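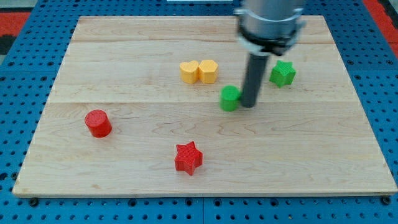 By Ines Tawfik

My kitchen table was sold to me as one that would outlive me. The store in Masdale had it on a card next to the price: "Buy it once." I paid more for it than I paid for my first two cars, and I've been thinking about that card ever since, mostly when I'm paying the monthly charge.

The idea that you save money by buying the expensive version has become something close to good manners. People who would never brag about spending are happy to tell you what their boots cost, so long as they can add that the boots will last 14 years. Cheap things are wasteful, the thinking goes, and a person who buys cheap things is either careless or hasn't done the math.

I'd like to see the math. I have looked for it and what I mostly find is a story about boots.

Take the table. It cost 52 dollars a month for longer than I care to say. The one it replaced came from a yard sale in Trarnside, had a leg that needed a folded matchbook under it, and did everything I asked of it. I ate at it. I did my taxes at it. When I moved I gave it to a neighbor, who as far as I know is still eating at it. By any fair count that was the buy-it-once table, and it was bought at least three times.

Durability is real. Some things fall apart in a season and you feel like a fool. But the price tells you very little about which things those are. I own a can opener from a grocery store that has lasted through two marriages in my family, and I owned a 111 dollar umbrella that lasted until March. The umbrella came with a lifetime guarantee. To use it I would have had to mail the thing back at my own expense, with the original receipt, to a company that had changed its name. I suspect a lot of lifetime guarantees work this way, and that the people who write them have a good idea how many of us keep receipts.

Then there's the matter of what lasting is worth. A thing that goes on for decades is only a bargain if you want it for decades. Families get bigger and then smaller. Apartments change shape. The solid hardwood sideboard that was supposed to be passed down is, in every family I know, the thing everybody hopes somebody else will take. Secondhand stores in Zaltlow won't even send the truck for the big pieces anymore. Somebody bought each one of those for life.

The answer I usually get is that I'm leaving out the planet. Fair enough. I'd be glad if fewer chairs went to the dump. But if that's the worry, the greenest chair is the one already sitting on somebody's porch with a sign on it, and there is no store card for that one. What gets sold to us as restraint still ends with a delivery. I notice, too, that the companies keenest on the buy-it-once message send me a catalog every season, and the last one ran to 196 pages. That's a lot of reading matter for a customer who is supposed to be finished.

What bothers me more is how the advice sounds to someone who can't follow it. "Poor people can't afford cheap shoes" gets repeated as if it were sympathy. Said to a person with a small paycheck and a kid whose feet grow every few months, it's a lecture. That kid needs cheap shoes. They'll be too small before they wear out, and whoever bought them understood this perfectly well at the register.

I'm keeping my table. It's a decent table — heavy, a little too long for the room, hard on the shins. It may well outlive me, though I can't see why I should be pleased about that or why it should have cost extra. Next time I need a piece of furniture I'm going to drive around Trarnside on a nice morning with some cash and a matchbook.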